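Care of Woollens and Heavy Knitwear
Household Guidance Sheet – Textiles and Laundry
Revised 12 Sep 2022

This sheet is issued to residents of Skarkstead and replaces the earlier leaflet on woollens. It covers washing, drying, folding and storage. Queries should be addressed to Beca Wynne at the residents' office.

Before washing

Read the care label first. A garment marked for dry cleaning only should not be washed at home, whatever its fibre content. Where the label is missing, treat the garment as pure wool.

Most knitwear does not require washing after each wear. Airing overnight, away from direct sunlight, is generally sufficient. Small marks should be sponged with cool water and a white cloth, working from the outside of the mark inwards.

Close any buttons and turn the garment inside out. Loose threads should be drawn through to the wrong side with a blunt needle and never cut.

Washing by hand

Fill a clean basin with cool water and add a detergent intended for wool. Biological powders must not be used on wool or silk. Press the garment gently under the surface, leave it for ten minutes, and press again. Do not rub, twist or lift it by the shoulders – wet wool is heavy and will stretch under its own weight.

Rinse in water of the same temperature until it runs clear. Support the garment with both hands when moving it from basin to towel, roll the towel firmly, and press along its length.

Washing by machine

The Guden machines in the ground-floor laundry have a wool programme, which should be selected with the spin reduced to its lowest setting. Heavy knitwear should be washed alone or with one similar item. The tumble dryers are not to be used for wool at any setting.

Drying

Dry flat, on a rack or a fresh towel, and ease the garment to its proper measurements while it is damp. Turn it once the upper side feels dry. Thick cables hold moisture longer than plain knitting, and about 100 minutes should be allowed before the first turn. Keep knitwear away from radiators.

Folding

Knitwear should be folded and not hung. A bed gives a better working surface than a table for larger garments, as the sleeves can be laid out at full length.
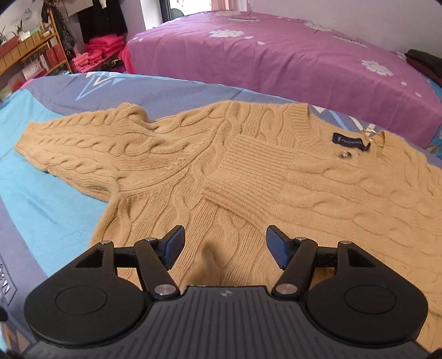

A cable-knit sweater laid out on a bed, one sleeve folded across the front.

Lay the garment face down, fold each sleeve across the back, bring in the sides, and fold the hem up to the neck in two stages. Change the position of the folds each time the garment is put away. Ludivine Courtois, who teaches the mending class, recommends a sheet of acid-free tissue inside each fold of pale garments.

Spread the garment out again before it goes into long storage and inspect it in good light. Check the underarms, cuffs and neckband for thin places, and mend these promptly. 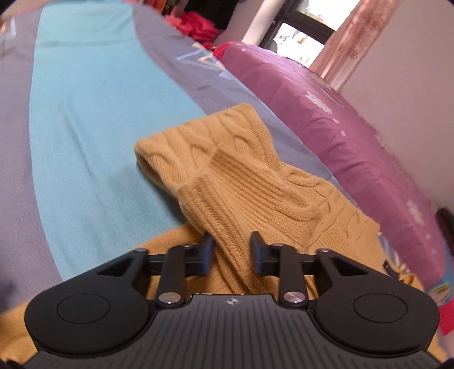
Mustard-yellow cable knit spread over a bed.

Storage

Garments must be clean and fully dry before storage. Use a lidded box or a zipped cotton bag. Cedar blocks may be placed in the box and should be sanded lightly each November to renew the scent. Any garment showing signs of moth should be sealed in a bag and kept in the freezer for two weeks.

Indeck storage boxes may be ordered through the residents' office, quoting reference 701.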